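A cozinha que se arruma a partir do lixo

Amra Stan recebe-me à porta com um rolo de sacos pretos debaixo do braço e pede que eu deixe os sapatos na entrada. Há 10 anos que ela ajuda famílias a pôr ordem na cozinha, primeiro por conta própria e agora com a Lendby, e diz que ainda lhe acontece acordar com vontade de esvaziar uma gaveta. «A sério, adoro isto! A minha irmã acha que é doença.»

Eu esperava que começássemos pelos armários, que é por onde eu começaria, mas ela vai direita ao balde. «Uma cozinha desarruma-se pela mesa, e a mesa desarruma-se pelas embalagens vazias. O iogurte que alguém acabou, o guardanapo, a redinha da fruta... Cada coisa pesa um grama e fica ali até ao jantar.» Por isso o primeiro exercício que propõe a qualquer família é quase ridículo de tão simples: leva-se o balde para junto da mesa, abre-se bem o saco e só se volta a encostá-lo à parede quando o pano estiver livre.

Pergunto-lhe se não basta ir e vir até ao lixo. Ela ri-se. «Basta, para quem vai e vem. Eu vou, encontro uma chávena pelo caminho, lavo a chávena, atendo o telefone e o guardanapo fica onde estava.» O balde preferido dela é redondo, de boca larga, sem tampa durante a arrumação. Com pedal, diz, é ótimo para o resto do dia, mas aborrecido quando se tem as duas mãos ocupadas.

Gosto da maneira como fala do papel amarrotado, com uma ternura que eu não sabia possível. É sempre a primeira coisa a sair. «Faz volume, tapa o que está por baixo e não levanta dúvidas nenhumas. Ninguém fica a olhar para um lenço usado a pensar se lhe faz falta.» Depois vêm as bolsas de puré de fruta, daquelas com bico, que ela manda espremer e achatar antes de deitar fora, e as redes de espuma que protegem as peras e as maçãs. Estas últimas, confessa, guardou-as durante anos numa caixa. Chegou a ter 700. «Serviam para embrulhar copos, para as bolas da árvore de Natal, para tudo! E eu não embrulhava copo nenhum.» Hoje fica com 8, sempre as mesmas, e o resto segue.

E o pacote de leite? Aqui Amra abranda. Um pacote em cima da mesa pode estar cheio, meio ou vazio, e ela não deixa que se decida de longe. «Pega-se, abana-se. Se tiver leite, frigorífico. Se não tiver, abre-se, passa-se por água, espalma-se.» A regra da separação depende de cada terra e ela recusa-se a dar uma receita única. Cola, isso sim, uma folha com as regras locais no interior da porta do armário, à altura dos olhos das crianças.

Falamos ainda do pano da mesa, assunto em que ela tem opiniões fortíssimas. É grande defensora dos xadrezes, que disfarçam as migalhas até à hora de sacudir, e acha que um pano estampado torna a cozinha mais alegre mesmo em dia de louça por lavar. Sacode-se à janela ou por cima do balde, dobrando os cantos para dentro. Só depois é que se toca na bancada e no fogão, e os armários ficam para outro dia, «com café e com paciência».

Antes de me ir embora, tento eu própria. Levo menos tempo do que pensava e fico com pena de já não haver mais nada para deitar fora.

Balde, papel, leite e fruta:

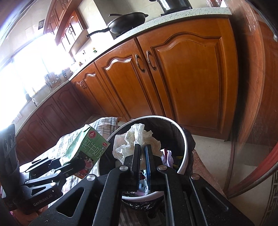
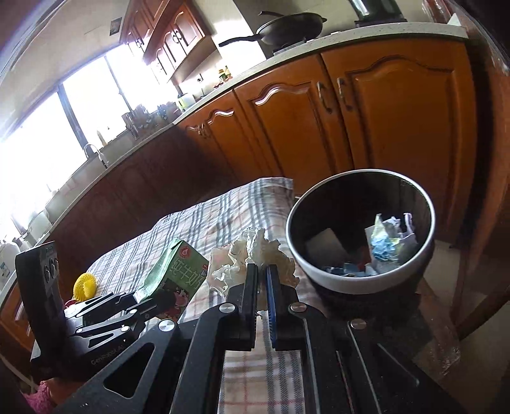
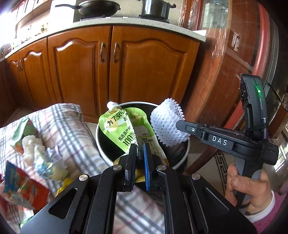
Stavros Leka, a quem li estas notas ao telefone, concorda com o balde junto à mesa mas não com a ordem: em casa dele saem primeiro as embalagens de comida, por causa das formigas, e o papel fica para o fim, «para calcar tudo e ainda limpar um pingo ou outro». Quanto às redes da fruta, pediu-me que dissesse a Amra que 8 lhe parecem poucas.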